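4.2 Trailer timing and opening-week attendance

We looked at whether the gap between a film's final trailer and its release date had any bearing on how many people came in the first week. The sample was 142 titles shown at the Nenau and Ollham cinemas. Re-releases and festival screenings were left out. Each title was coded for genre, sequel status and number of trailers, following the scheme in Keane.

Titles with a final trailer in the last 3 weeks before release drew larger opening audiences than those with an earlier one. The difference was clear for sequels and weak for original stories. Horror did not follow the pattern – 22 of the titles fell in this group, and their attendance showed no link to trailer timing.
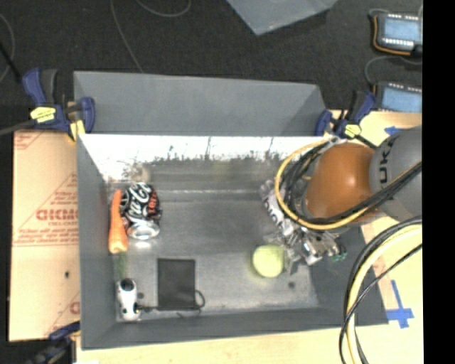
Figure 2. Gray bin with a carrot on its floor and a robot arm reaching in from the right.

Part of the sequel effect may come from screen allocation. Both cinemas gave sequels their largest rooms in the first week, and a film in a large room can sell more seats whatever its advertising. When we added room size to the model, the effect of trailer timing became smaller but did not disappear. We also ran the model without titles released in February, when the Ollham site had one screen closed for repairs. The results were much the same.

Genre coding was checked by Noreen Horgan, who worked from the distributors' synopses and had no access to the attendance data. Disagreements were settled by using the genre listed in the Mernau catalog.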